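4 Preparing and sealing a matt white worktop

This section covers the Pidach two-part surface coating, as supplied in the Zoltley refinishing kit. It applies to worktops, desks and side tables used indoors. For floors and stair treads, see section 7. Read the whole section before opening either tin, as the mixed coating has a limited working life.

A matt white finish shows soft shading according to how the light falls on it. Judge the colour only when the coating has cured. 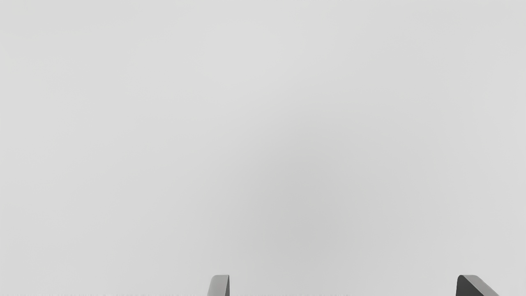

Reading time: 4 minutes

4.1 Before you start

Remove all loose fittings, cable covers and edge clips. Wash the surface with warm water and a little washing-up liquid, rinse it twice and leave it to dry overnight. Silicone polish must be taken off with the Emano degreaser. Ordinary detergent will not shift it, and the coating will pull away from any patch that remains.

CAUTION: The hardener irritates skin and eyes. Wear gloves and goggles. Keep the windows open until the second coat is touch dry.

4.2 Sanding

1. Fill dents and screw holes with fine filler. Let the filler harden fully.
2. Sand the whole surface with 327 Yip discs (part number, not grit) on a flat pad. Keep the pad moving.
3. Sand the edges by hand, working along their length.
4. Vacuum, then wipe with a lint-free cloth. Do not use a tack cloth, which can leave wax behind.

NOTE: Where two worktops meet, sand up to the seam from each side. Do not sand across it. If the seam is to stay movable, mask it before coating and pull the tape while the coating is still soft.

4.3 Mixing and applying

5. Stir the base for 4 minutes. Scrape the bottom of the tin.
6. Add the whole of the hardener. Part mixes do not cure evenly.
7. Pour into a clean tray and load a short-pile foam roller.
8. Roll from the far edge towards you in overlapping passes. Finish each pass with a light stroke in the same direction.
9. Leave overnight. Rub down lightly with an 800 grit pad, wipe clean and apply the second coat at right angles to the first.

CAUTION: Do not return unused mixture to the tin. Leave it in the tray to harden and dispose of it as solid waste.

4.4 Curing and first use

10. Keep the surface clear and free of dust for two days.
11. After two days, light items may be placed on it. Lift them to move them; sliding marks the finish until it has fully hardened.
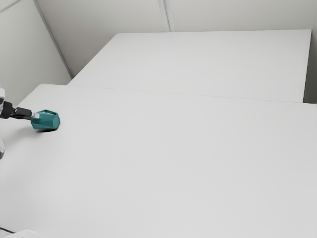

12. After seven days, the surface may be washed and used normally.

4.5 Faults

Dull rings: moisture trapped under a cup or pot during curing. Rub down and recoat the whole panel.

Orange-peel texture: roller overloaded, or mixture past its working life. Sand flat and apply a fresh coat.

Yellowing near a window: see 9.2.

Replacement rollers are listed under order code 384. Section revised in April by Ysaline Coste; checked by Sherif Lamrani.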